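Faux stems in ribbed vases: how do you stop them looking stiff?

Home & Table > Flowers and Arranging

kirsty_hollis
I've gone a bit mad for artificial flowers since August and I need you lot to either cheer me on or stop me! It began with one pot of fake lavender for the landing (no window, real plants just give up) and now I've got a whole carrier bag of roses and bits of greenery and I'm having the best time with them. My problem is the stems. They come dead straight out of the packet and when I put them in the vase they stand there like pencils. What do you all do? Bend them? Cut them down? I've got two ribbed glass vases, and you can see right through to the stems, so whatever I do at the bottom shows.

Lionel Naylor
Bend them, and bend them more than you think. Most have wire inside the plastic. Warm the stem with a hairdryer on low first, then curve it over your thumb a bit at a time. Sharp kinks never come out again, ask me how I know.

freya_y
Oh I love this topic. Leaves first! Before you touch the stems, go over every leaf and give it a little twist so they don't all face the same way. Real rose leaves droop and curl and turn their backs on you. Takes ages but I put the radio on and it's a lovely way to lose an evening.

Benedikt Ostermann
I would disagree with bending everything. A garden rose on a long stem is fairly straight. Cut to different lengths and let the heads sit at different heights, that does more than any amount of curving. Use proper wire cutters, kitchen scissors will be ruined. Mine are Staniforth and have lasted well.

Lionel Naylor
Fair point on the lengths, but if you cut too early you can't go back. I'd bend first, live with it a week, then cut.

freya_y
Also Kirsty, how many stems per vase? I find people cram them. In a narrow neck I'd never go over 11 and that's counting the filler.

kirsty_hollis
Er, I may have been cramming. Laid the vases down on the table this morning, flowers still in them, so I could sort through it all properly. Twisting leaves as we speak, Freya, and you're right, it makes a huge difference even on one stem!

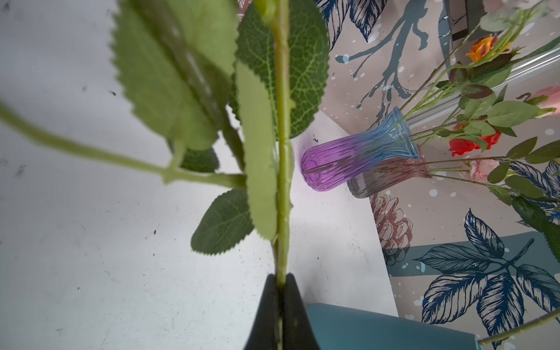
Jordan Dobson
I'd leave the side branches on, personally. Everyone strips the lower leaves off because that's what you do with fresh flowers, but there's no water to go murky with these, and a few leaves inside ribbed glass look gorgeous, all wavy and broken up.

Benedikt Ostermann
There we differ, Jordan. Leaves crushed into the neck push the stems apart and the whole thing splays. I strip anything below the rim and keep the pieces for filling gaps.

Jordan Dobson
Depends on the neck! If it flares out at the top there's room. Try it both ways Kirsty, it only takes two minutes.

kirsty_hollis
Right, one vase each way and I'll see which I like after tea. What about dusting? My mum's silk ones went grey and I don't want that.

freya_y
Soft make-up brush, once a fortnight. For plastic leaves a damp cloth is fine. Keep water off fabric petals until you've tested one at the back, some of them bleed colour.

Lionel Naylor
Cool hairdryer for the petals. Same hairdryer, best flower tool I own.

kirsty_hollis
Brilliant, thank you all. Lavender's getting the brush first, it's shocking up there.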